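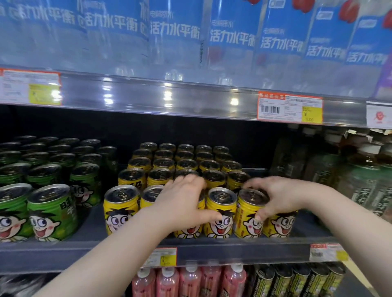

**Moving the drinks aisle to the back wall – good idea or not?**

**ferhat_g** wrote:

Hello all. I have a small grocery shop in Bloxham, 234 square meters with the storage room. I took it over from my uncle and I changed almost nothing. Now the landlord will repair the floor in June, so all the shelves must be moved anyway, and I would like to use this chance.

At present the soft drinks and the sports drinks stand directly at the left of the entrance, on three long shelves. People come in, take one can, pay and go out again. My wife thinks the drinks should go to the back wall, where the rice and the canned vegetables are now. Then everyone must walk past the fresh bread and the fruit.

I am afraid of two things. First, the back wall is far from the register and we already lose some cans every week. Second, the students from the college come in the 10-minute break and they have no patience. If it takes longer they will go to the gas station.

Has somebody done this in a shop of similar size? I am grateful for every experience, also the bad ones.

Ferhat Güneş

---

**sabine_w** wrote:

We did it, with a shop a little bigger than yours. For the first month it was terrible. The regular customers stood where the cola used to be and looked at the washing powder. After this they learned it.

Bread went up clearly. Fruit did not move at all, and I still do not understand why. Single cans went down and multipacks went up, so in money it was nearly the same.

One thing I would do differently: I put the multipacks on the top shelf, because I wanted the singles at the hand. Older people could not lift them down and did not want to ask. Now the packs that are wrapped in plastic stand at the bottom, and the light ones go up.

---

**pdunmore** wrote:

I have to disagree with your wife, sorry Ferhat! The "milk at the back" theory comes from very big stores. In a shop like yours people can see the back wall from the door. You are not making them discover anything, you only make them walk, and they know it.

My shop lives from quick visits. A person who is in and out in 2 minutes comes back tomorrow. I would keep the drinks at the front and bring the bread to them.

---

**ferhat_g** wrote:

@pdunmore Bread at the front is difficult. The door is open half of the year and there is dust from the road. But I will think about it, maybe with a closed cabinet.

@sabine_w Thank you, this is very useful. Did you change the price rails also, or take the old ones with you? Mine are the clear plastic ones and half of them are broken at the clips.

---

**sabine_w** wrote:

I bought new ones from Vumico. They were not cheap, but the old rails were yellow and you could not read the tags behind them. Please measure the shelf lip before you order. I measured one shelf and believed that all are the same. They are not the same.

Also use a different border color for the offers and do not stick too many extra stickers on top of the tags. In my shop we had so many stickers that the real price was covered, and a lady complained, and she was right.

---

**armelle.m** wrote:

I read this with interest because I am doing the same calculation now. A question for Poppy: do you keep everything at the front, or only the cold drinks?

In my opinion these are two different products. A cold can is for the next five minutes. A warm pack of water is for the home. I would not put them in the same place only because both are liquid.

---

**pdunmore** wrote:

Cold by the register, the rest on a normal shelf in the middle of the shop. So I suppose I am already doing what you describe, I just never thought of it like this.

---

**armelle.m** wrote:

Then you and Ferhat's wife agree more than it seems :)

Ferhat, this could solve your student problem. A narrow refrigerator near the door with the ten or twelve drinks they always buy, and everything else at the back. I have a used one from Skuvell with a glass door. It is a bit loud, but my electricity bill did not change so much as I feared.

---

**tia_mellor** wrote:

Careful with the narrow refrigerators. Mine blocks the view from the register to the door and I did not notice it before it was full. Put an empty carton box of the same size there for a few days and work with it – it looks silly but it is free.

About the cans that disappear: I do not believe the back wall makes it worse. We lost the most from the shelf nearest to the door. One step and they are outside.

---

**sabine_w** wrote:

I cannot confirm that, Tia. We had more losses after the move, mostly energy drinks. A mirror in the corner helped, and also that we fill the shelf in straight rows now. With straight rows you see a gap immediately when you walk by.

---

**tia_mellor** wrote:

Fair. Our back wall has the staff door in it, so someone is always going through. Maybe this is the whole difference.

---

**ferhat_g** wrote:

Many answers, thank you. I showed the thread to my wife and she says she likes Armelle.

We will try it like this: small refrigerator at the front (first as a carton box!), large packs and the imported drinks to the back wall, rice to the left of the entrance. I will have the staff door at the back too, so I hope for Tia's result and not for Sabine's.

One more question. The floor company says the loaded shelves can be rolled on their boards and I do not need to empty them. Is it true? I have 200 cans on one unit alone.

---

**pdunmore** wrote:

No. Empty them. Please.

---

**armelle.m** wrote:

I agree with Poppy. At least the upper levels, and tape the boards so they do not slide. We used the folding crates from Honcombe and filled one crate per shelf, with the shelf number written on the side. The tags we left in the rails, and it saved us an evening.

---

**ferhat_g** wrote:

Good, then I will empty them. I will ask my cousins before I tell them how many cans it is.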